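Re: Plate cell keeps setting down crooked after the finger change
Posted to the Skurnero users' list, 23/05/2026

Hello all,

You wrote:

> We fitted new fingers to our Vulto arm and since then the plates
> go down a shade crooked on one of the nests. Everything else on
> the table seems fine. Before I pull the whole cell apart, has
> anyone been through this, and is it the fingers or the teaching?
> We are on the Zandlow scheduler, if it matters.

I don't think the scheduler matters at all, so you can leave that alone for now and put the kettle on. We went through very nearly the same thing last October, and I spent far too long blaming the arm, poor thing, when most of the trouble was in the way I had taught the positions. So let me tell you how we go about it these days, and you can take whatever is useful.

First of all, do it in the simulated cell before you go anywhere near the real one. I know it feels like putting off the proper work, but you can get your eye right in beside the wrist without worrying about your head, and a bad approach costs you nothing but a reset. Ours has the same mat, the same stations and the same red-rimmed trays as the bench, and I keep the labels on the mat in there as well, so that when I write "H1" in my notes I mean the same spot in both.

Second, teach with a plate in the fingers. I used to teach with the gripper empty and add the plate height afterwards, and that was my first mistake. If the two fingers don't meet the plate evenly, you only find out when there is something between them. Look from above for the twist, then from the side for the tilt, and don't trust either view by itself. The wrist camera bends every straight line (you will have noticed!), so I use it to compare left with right and never to judge whether an edge is square.

Third, clear the old offsets out. When we changed fingers we had a correction still sitting in the tool settings from the previous pair, and it was being added on top of the new one. Station 731 in our list was the worst for it, and I had already nudged that one by hand twice, which only hid the fault.

My usual views while going round the stations, all in the simulated cell:
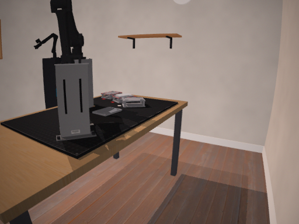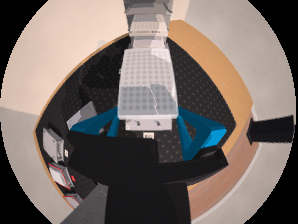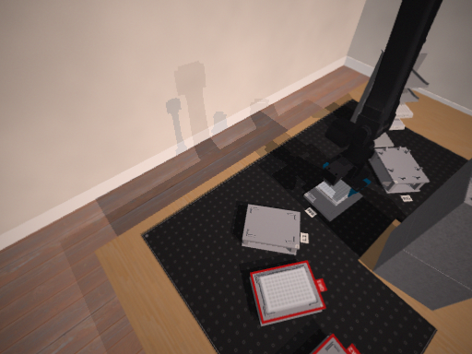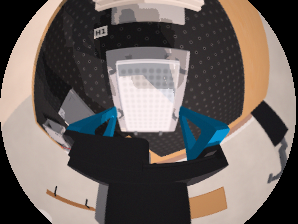 A reply from Schwaiger came in on the other thread while I was typing, and as it bears on the same question I'll put it in here: check the finger screws before you re-teach anything, because a finger that can rock even slightly will give you a different answer every time, and you will end up with a beautifully taught position for a loose finger. Schwaiger also says to run the same pick 300 times on one nest before moving to the next, and to keep a note of where it starts to wander, if it does.

I quite agree about the screws, and I am a bit ashamed that I left them out. As for the 300 runs, we do that overnight, and only on the nest that has been giving trouble. Doing it for every station would keep our cell busy until Christmas. If your wandering starts late in the run and not from the first pick, I would look at the nest itself before the arm – ours had worked its way loose from the mat, and a firm push with a thumb was enough to show it.

One more small thing about the approach. Come down straight for the last bit, slowly, and go up the same way. We had a sideways move left in from an early version, and the plate was catching a corner clip on its way into the nest. On the screen it looked perfectly all right at full speed. Played back slowly it was plain as day, and I felt rather foolish.

If none of this helps, send the tool settings to the list along with the taught values for the bad nest and for a good one next to it, and I'll happily go through them with you. Our error log used to give us code 2074 when the grip width was out, so if you have that one in yours, do mention it – it may save us both an evening.

Good luck with it, and let us know how you get on.

--
Skurnero users' list
To leave the list, send a blank message with "leave" as the subject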